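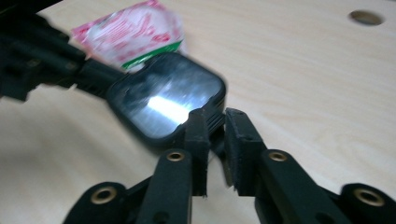
*Two-gripper work on a glossy black object, seen from a hand-held gripper. A printed plastic wrapper lies on the table behind it.*

**Hand-held gripper demonstration** is a method of teaching manipulation tasks to a robot in which a person performs the task while holding a gripper similar to the one fitted to the robot. A camera on the tool records the work at close range, and the position of the tool and the opening of its fingers are recorded with it. The recordings are then used to train a control policy. The method belongs to the wider field of learning from demonstration and is usually discussed together with kinesthetic teaching and teleoperation.

## Terminology

The person doing the task is called the *demonstrator* or, in older texts, the *teacher*. A single recorded performance is a *demonstration* or *episode*. The trained program that maps sensor readings to motion is the *policy*. "Showing by hand" is ambiguous in everyday use: it may mean moving the robot's own arm, or working with a separate tool while no arm is present. This article uses it in the second sense unless stated otherwise.

## Related methods

### Kinesthetic teaching

In kinesthetic teaching the demonstrator grasps the robot arm and guides it through the task. The joint angles are read directly from the arm, so every recorded position is one the arm can reach. The demonstrator's hands and body tend to appear in the camera view, and guiding two arms at once is difficult for one person. Heavy arms need gravity compensation before they can be moved smoothly.

### Teleoperation

In teleoperation the robot is driven from a distance. Common input devices include joysticks, tracked hand controllers, and leader arms, which are smaller or unpowered copies of the working arm. The images recorded are those the robot will have when it works alone. Against this, the demonstrator often has limited depth perception and little or no sense of contact force, and fine tasks take longer than they do by hand.

### Hand-held grippers

A hand-held gripper needs no robot during recording. The demonstrator feels contact through the handle or trigger and can work at a natural pace. The tool can be carried to a kitchen, workshop, or store room. The main cost is that the motion of the tool must be estimated, usually from camera images and an inertial sensor, and that some motions easy for a human arm cannot be copied by a given robot.

## Equipment

### Fingers and linkage

Most hand-held tools have two parallel fingers. A linkage keeps the finger pads facing each other as they open and close, so that the surface presented to the object does not turn with the opening. Pads are made replaceable in many designs. A worn or tilted pad changes the line of contact, and grasps recorded with it may not transfer well to a robot fitted with new pads.

### Camera

A camera mounted behind the fingers moves with the tool. The fingers then occupy a nearly fixed part of each image, and the state of the grasp can be judged from the gap between them. The drawback is the narrow view of the workspace. In two-gripper work the second gripper frequently enters from one side and covers part of the object or the table.

### Synchronization

Where two tools are used, their clocks must agree. A handover that is one image out of step will show one gripper releasing before the other has closed. The Privska recorder, a bench unit built for paired tools, writes both streams against a single clock and stores the finger opening as a separate channel.

## Two-gripper tasks

Tasks for two grippers are divided by the relation between the hands. In *hold-and-act* tasks, one gripper keeps the object still while the other works on it. In *handover* tasks, the object passes from one to the other. In *joint carrying*, both hold the object throughout. A single episode may contain more than one of these, and the label is normally given to the longest portion.

Contact near an edge is of particular interest in handover. A ridge or groove can give the receiving fingers a better hold than a flat face, but only if the approach angle is kept within narrow limits.

## Sources of error

**Reflection.** Glossy surfaces show bright streaks that move with the tool and not with the object. Tracking methods that depend on surface features may follow the streak. Dark glossy objects are among the hardest cases, as the remainder of the face offers little texture.

**Motion blur.** A gripper moving quickly across the view loses its outline. Short exposure reduces the effect but requires stronger lighting.

**Deformable material.** Plastic film and wrappers change shape when touched and seldom return to a previous state. They also partly transmit light, which makes their edges hard to locate.

**Plain surfaces.** A pale table with faint grain gives few reference points for estimating tool position. Holes, marks, and loose items on the surface can help, provided they do not move during the episode.

## Recording practice

The Irner bench protocol, drawn up by Efe Isah and Corrado Galli, sets out a procedure for tabletop work with paired tools. A session consists of 12 blocks of 8 episodes. The fingers are opened and closed fully 3 times before each block to set the range of the opening channel. Objects are placed by hand at varied angles, and failed grasps are kept if the demonstrator recovers within the same episode.

The version dated 2020-08-15 required a fixed starting pose for both tools. A revision the following December dropped the requirement — demonstrators had been spending too much of each episode returning to the pose — and replaced it with a short still period at the start.

The Bouchard variant of the protocol uses the same block structure but limits each session to a single object. Funemon, a labeling program often used with both, marks the first and last contact of each finger pair and accepts files of up to 100 episodes.

## Transfer to the robot

Before training, recorded paths are checked against the reach and speed of the target arm. Episodes that exceed either limit are slowed, trimmed, or removed. The camera on the robot is mounted at the same offset from the fingers as on the hand-held tool, and the delay between image and motion is measured for both. A difference in delay produces late closing, most noticeable when an object is being passed between moving grippers.

## See also

- Kinesthetic teaching
- Leader–follower control
- Parallel gripper
- Visual servoing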